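From: Shona Mowat
To: minors-research list
Subject: Re: Scanlon box scores, the 6-run seventh

Saeed Esfahani wrote:

> I have been through the Luvik scans for May and get 114 at-bats
> for Scanlon where the league sheet has 113. The extra one seems to
> come from the Tuesday game against Drinance. Has anyone else seen
> this, or did I misread the column? Also, does anybody know who kept
> score at the old park that year?

Saeed,

You did not misread it. The Luvik copy charges him with an at-bat in the seventh that the league later changed to a sacrifice. The newspaper box was set from the scorer's first sheet, so it never picked up the change. I would go with 113 and put the newspaper figure in a note.

The run total is right in both sources. I checked the line score against the play-by-play and the inning comes out at 6, with two unearned after the error at short.

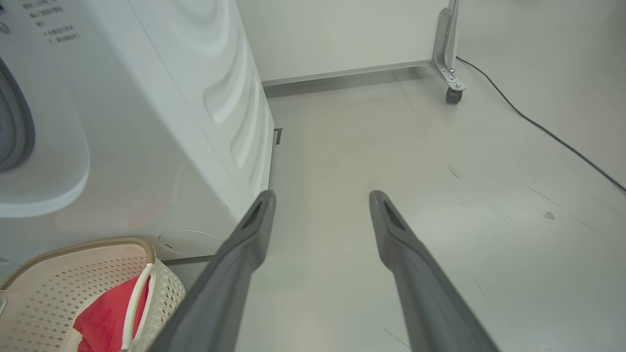
Uniform numbers are the harder part of that season. The printed scorecard has Scanlon as 64 in the spring, and the team sheet has a different number by the home opener. Flannel shirts were handed down from the parent club and the numbers were often taken off and sewn on again, so a number in a team photo does not date the photo by itself. If you are handling one of these shirts, look for the stitch holes of the old number on the inside of the back. Do not put it in a front-loader like the white one shown, even on a gentle setting. Wool felt shrinks at a different rate from the flannel under it, and the outline of the earlier number can be lost. Surface dust can come off with a soft brush. For anything more, ask a textile person.

Attendance for the same game is given as 959 in the newspaper. The league sheet leaves it blank. I have entered 959 with the source marked, and I would not use it for season totals, as that paper sometimes printed the paid gate and sometimes the full house – the wording changes from week to week and there is no key.

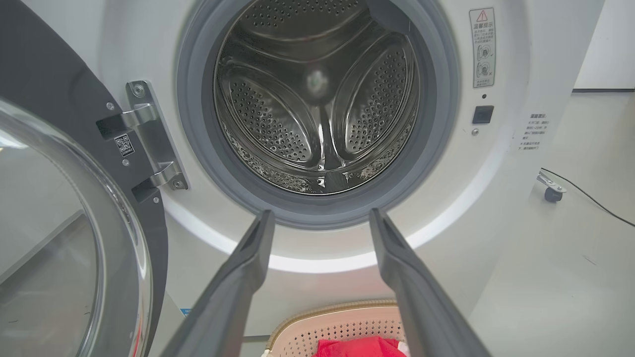

Does a player get an official at-bat if he reaches on an error? He does, in the ordinary case, and it counts against his average as if he had been put out. The exceptions are plays already scored as a sacrifice, where the batter is credited with the sacrifice and no at-bat. I mention it because the Grondolex file drops these rows when the hit column is blank, and that will put your totals low for most of the infielders.

On the scorer, I have only initials from the bottom of two sheets, and they do not match anyone in the club directory. The visiting team's copy may have a full signature. I can look when I next have the Drinance folder out.

If you send me your at-bat column by game I will run it against mine and post the differences to the list.

Shona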